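Staff Kitchen and Break Room Checklist, Dadow Building, Clastemden
Inspected 15 Aug 2023 by Lilian Makokha

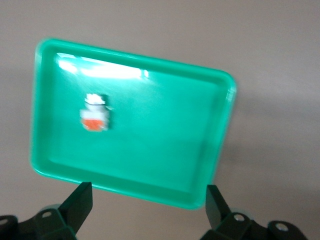
Green plastic tray with raised lip. See item 6.

1. Exits and walkways
OK. Both doors open fully. The mat by the hall door still curls at one corner. Tape it down or throw it out.

2. Fire extinguisher
OK. Pin and seal in place, gauge in the green. Tag was signed in April. The hook is loose on the left side, work order 1584 is still open.

3. Electrical
Needs work. The toaster and the kettle are on the same power strip again. This was written up last time. Plug the kettle into the wall outlet next to the fridge. No damaged cords found.

4. Refrigerator
OK, with comment. Thermometer reads fine. Door seal is dirty along the bottom. Food with no name on it goes out at the end of each week, and that has not been happening.

5. Sink and drains
OK. Hot water reaches the tap quickly. Slow drain on the right side. Pirkthorpe Plumbing has been called.

6. Trays and food containers
OK. Check for cracks at the corners and along the lip, and for deep scratches on the floor of the tray. Discard any that fail. Do not put plastic trays on the lower dishwasher rack.

7. Cleaning supplies
Needs work. Spray bottle under the sink has no label. Emptied and removed. The Sakalauskas degreaser must stay in its own jug with the safety sheet in the door pocket. The sheet in there now is for the old product.

8. First aid kit
Needs work. Burn gel is past its date. Box of 100 bandages is nearly empty. Reorder both.

9. Shelving
OK. Top shelf is marked for 600 pounds but the step stool is missing, so keep heavy items low until it is back.

Items 3, 7 and 8 to be fixed within 2 weeks. Send a note to Lilian when each one is done.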